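November, late evening, tea going cold
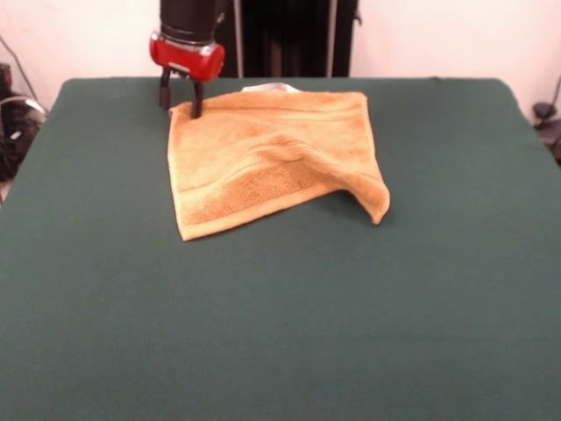

A tan-orange towel on a green cloth, its right side bunched up in a fold.

Well, I went and did it. I am typing this with my left arm propped on a cushion like a visiting duchess, and from just above the elbow to a little way past the wrist there is a fern on me. A whole fern, with the fiddlehead curled up on the inside of my wrist where I used to wear my watch, and the fronds going up and around and disappearing toward the shoulder, where the next part will go in spring if I can stand it (and if I can pay for it, more on that later).

I have been writing in this diary long enough that some of you remember the entry where I said I would never, and the entry a few years after that where I said maybe something tiny on the ankle, where a sock would cover it. I went back and read both of those tonight. I was so sure of myself! I had a whole paragraph in there about how my skin was fine the way it came. And it was fine, I stand by that, it was perfectly good skin. I just wanted a fern on it.

I'll start from the morning, which was foggy. The drive to Nokham is not a long one but I left so early that I had to sit in the car outside the studio with the heater going, eating a banana I didn't want. They tell you to eat. They send you a sheet with it all written down, eat a proper breakfast, drink plenty of water, nothing to drink the night before, wear something loose that you don't care about. I wore the gray button-up with the paint on the cuff, and then of course I had to take that arm out of it anyway and sit there half in and half out with a safety pin at the collar.

The studio is called Brinora, and I had imagined it dark. I don't know why, I suppose because the only tattoo shop I ever set foot in before was the one by the bus station where my brother got his anchor, and that one was dark and had a snake. Brinora used to be a fabric store. I bought the lining for my winter coat in there once, from a woman who cut it crooked. It has big front windows and the old measuring rule is still screwed down along the counter, and they have plants on all the sills, so I felt I was in the right place for a fern.

Joanne Whitlock did the work. I've mentioned her before without her name because I hadn't asked her if she minded, and today I asked and she said go ahead. She is quiet. I was worried about that, as I am a talker when I'm nervous (and when I'm not), but she let me go on and on and would put in a word every so often without lifting her head. She had drawn the whole fern on tracing paper from the pressed one I gave her, the one from the path behind the old house in Mapplebeck. My mother pressed it. It was in the back of her cookbook, between the pickles and the index, and it had gone brown and thin as onion skin. Joanne kept it in an envelope for me and gave it back today in the same envelope with a bit of cardboard behind it so it wouldn't bend. I nearly lost my composure right there at the counter before we'd even started.

So then the stencil goes on. It's purple, and you look like you've fallen against a freshly printed poster. She made me walk over to the mirror and lift my arm and drop it and bend it and twist it, because a fern that looks lovely when your arm is on the armrest can look like a squashed centipede when you reach for a cup. We moved it. Then we moved it again, a hair to the left, which meant wiping it all off and starting over, and I apologized, and she said she'd sooner do it six times today than have me look at it wrong for the rest of my life. I thought that was very fair.

Did it hurt. Everybody is going to ask me, so I'll put it down while I remember. Yes. The outside of the forearm was nothing much, like being scratched by a cat that is concentrating. The inside of the elbow was awful. I said a word I have not said in company since the children were small. And the wrist was strange more than sore, a buzzing that I could feel in my little finger and, I swear, in my teeth. After a good long stretch of it I went somewhere else in my head. I was going over the layout of my mother's kitchen, drawer by drawer, and I got as far as the one with the string in it before Joanne said we should stop and have a cookie.

This was the last of the sittings for this part, by the way. For anybody who wants the sums, it came to 14 hours altogether, spread over the fall, and the bill was 2499 dollars with the drawing included. I know. I KNOW. I have written that number down here so that I can't pretend later it was less. I've been putting money in the blue teapot since my last birthday but one, and I gave up the magazine subscriptions, and I didn't replace the car radio. My sister says I could have had a week at the ocean for that. I've had weeks at the ocean. They were lovely and I came home with sand in my shoes and it was over by the first laundry.

Speaking of my sister. I showed her over the video call while it was still under its film, and there was a silence, and then she said, "Well, it's very big." Then she said it again. Then she asked whether I was going to wear long sleeves to the wedding. I said I hadn't decided, and that is true, but I knew as soon as it was out of my mouth that I had. I'm going to wear the green dress with the short sleeves, and the aunts can look at it through dinner if they want to. It's a pretty thing to look at.

I have been turning over in my mind why it matters so much to people. I dyed my hair red for years, a red that never grew on any human head, and I never had one remark except "that's cheerful." I had my ears pierced with a needle and half a potato when I was at school. I wear glasses, I have two crowns and a bridge, I had my eyebrows off once by accident and drew them on for a whole summer. All of that was me fiddling with how I came out of the box, and it was all considered perfectly ordinary. Then I put one plant on my arm and it's as though I've moved to the moon. I don't say this to complain. I was exactly the same about other people. There was a man who used to ride my bus with stars tattooed all over his scalp, and for months I changed my seat so I wouldn't have to wonder about him, and then one winter morning he gave me his gloves because I'd left mine at home. I wore them all that day and gave them back on the evening bus. I never asked him about the stars and I wish I had.

A girl came in while we were having our cookie, a young woman I should say, with her lip and her nose and both cheeks pierced and the tips of her ears shaped into little points. I had never seen that up close. I asked if I could look and she was so pleased! She crouched right down by the chair. She said she'd wanted them since she was seven and had a book about elves, and that the healing was miserable and she slept on her back for ages, and that now when she catches sight of herself in a shop window she thinks, oh good, there I am. I have been thinking about that all evening. She liked my fern very much and she knew it was a lady fern, which Joanne hadn't.

Now the dull part, the looking after it. The film stays on for the first stretch and then it comes off in the shower, slowly, and you wash with your clean hand and plain soap and pat it with paper towel. No soaking, so no baths, and I love my bath, so that will be the real test of character. No sun either, not that there's much in November. Joanne gave me a little tin of balm called Emura that smells of nothing at all and says to use less than I think I need. I always use more than I think I need of everything. I shall have to be firm.

It has already started to feel tight, and hot as if I'd fallen asleep in the yard in July. She said to expect that. The cat is fascinated by the film and has been told no.

I must answer some of you as well, I'm very behind. There were 753 of you on the mailing list when I looked this morning, and to the kind lady who wrote asking if she's too old at seventy-one, I can only say the gentleman in the appointment after mine had a cane and a hearing aid and was getting a trout. To the person who asked for my mother's pickle recipe, yes, I'll copy it out, the book is on the table anyway. She would have hated the fern, I think. She'd have hated it for a month and then she'd have wanted to show it to the neighbors. She was 40 before she let anybody talk her into lipstick, and after that she wouldn't take the trash out without it.

I have put her fern back between the pickles and the index. I held it up beside my arm first, and Joanne has even put in the place near the bottom where one little leaf is missing. I hadn't noticed it was missing until today.

It's getting late and I'm supposed to sleep on my right side with a clean old sheet under me, so I had better go and find one. The wash can wait for the morning. More when the peeling starts, I'm told it's disgusting.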